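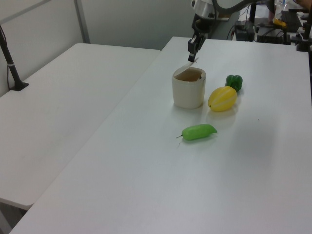
ままごと野菜(ままごとやさい)というのは、子どもが料理や買い物のまねをして遊ぶための、野菜や果物をかたどったおもちゃの総称です。この項目は私がひとりで書いているので、事典のくせにしゃべり口調になりますが、どうかおつきあいください。野菜と言いつつ果物もふつうに含まれていて、売り場でもたいてい一緒くたです。定番はトマト、にんじん、なすあたりですが、私が好きなのはその次に来る顔ぶれで、たとえば黄色いスターフルーツ、ころんとした濃い緑のピーマン、すうっと細長くて少し曲がった黄緑の唐辛子。この3つがクリーム色の陶器のカップのそばに転がっているだけで、もう台所ごっこが始まりそうじゃないですか! スターフルーツの、あの筋に沿って色が薄くなっているところなんて、ずっと見ていられます。

呼び名について
「ままごと食材」「おもちゃの野菜」「フードトイ」など、呼び方は店によってばらばらです。私は「食材」と言うと卵やパンまで入ってくる気がするので、野菜と果物だけのときは「ままごと野菜」で通しています。本物そっくりの食品サンプルとは親戚みたいなものですが、あちらは見せるため、こちらは握って遊ぶため。だから多少ぶつけてもいいように丸っこく作られているものが多いんです(角のあるスターフルーツですら、おもちゃになるとだいぶふっくらします)。

種類
大きく分けると、丸ごと型と切れる型があります。丸ごと型は実の形をそのまま一つにしたもので、つなぎ目が目立たず、お皿やかごに盛ったときの見ばえがいい。切れる型は面ファスナーや磁石で半分ずつがくっついていて、おもちゃの包丁を入れるとサクッと離れます。子どもの食いつきは断然切れる型なんですが、あの面ファスナー、毛布のけばを拾うんですよね……。うちでは結局、最後まで現役だったのは丸ごと型でした。
素材は木、布、フェルト、樹脂などいろいろ。木は手に持ったときの重みがよく、布は投げられても平和、樹脂は色つやが出しやすくて、ピーマンや唐辛子のようなつるんとした野菜によく合います。

形と色のこと
見分けやすさの決め手は、輪郭とへたです。ピーマンは肩のでこぼこがあればピーマンに見えるし、唐辛子は細い軸がついているだけでぐっと唐辛子らしくなる。反対に、スターフルーツは横から見ると「これなに?」となりがちで、輪切りの星形を知っている大人ほど迷います。私も最初は、変わったかぼちゃだと思っていました。緑の野菜が何種類も入っているセットでは、濃い緑と黄緑を混ぜてあるほうが遊びやすいです。全部同じ緑だと、お店屋さんごっこの注文がややこしくなるので。

大きさ
実物大にこだわる作り手もいれば、どれも手のひらに収まるようにそろえてしまう作り手もいます。後者だと、すいかとレモンがほぼ同じ大きさという愉快なことになりますが、子どもは気にしません。なお、へたや葉が別パーツで取れるものは誤飲の心配があるので、小さい子のいる家では引っぱって確かめてから渡してください。

主な製品
私の手元にあるものと、店で触ったことのあるものだけ書いておきます。Hatardの「市場かご」は丸ごと型で、50個入りという太っ腹なセット。南国の果物が多めで、片づけは正直しんどいです。Pedusettiは切れる型が中心で、断面の絵がとにかくきれい。Masilelaは布製で、5個ずつ袋に分かれて売られています。お試しに買うなら1,665円のこの小袋がちょうどよく、私も贈りものに何度か選びました。Dondanoは野菜よりもお皿や鍋のほうで知られていますが、唐辛子だけ妙にできがいいので、見かけたら触ってみてください。

遊び方
切る、盛る、売る、煮る(ふり)が基本です。そこに本物の器を少し混ぜると、急に雰囲気が出ます。使わなくなった湯のみや厚手のカップは、スープ係にも計量係にもなって優秀。ただし陶器は落とせば割れるので、大人がそばにいるとき限定で。色分けや、布の袋に入れて手ざわりだけで当てる遊びもおすすめです。ピーマンはすぐばれますが、スターフルーツはもっとばれます。あの角は反則。

手入れと収納
木のものは固く絞った布で拭いて陰干し、布のものは表示を見て手洗い、樹脂のものは薄めた中性洗剤で洗って水気をとります。中が空洞で小さな穴のあるものは、水に沈めると中に残ってしまうので拭くだけに。収納は浅いかごが楽です。深い箱だと重たいものが底に集まって、毎回ひっくり返すはめになります。うちは浅いかごを2段に分けて、上が果物、下が野菜。ピーマンはなぜか、いつも上の段に入っています。

最終更新:2018年3月5日(「主な製品」にMasilelaの小袋を追加しました)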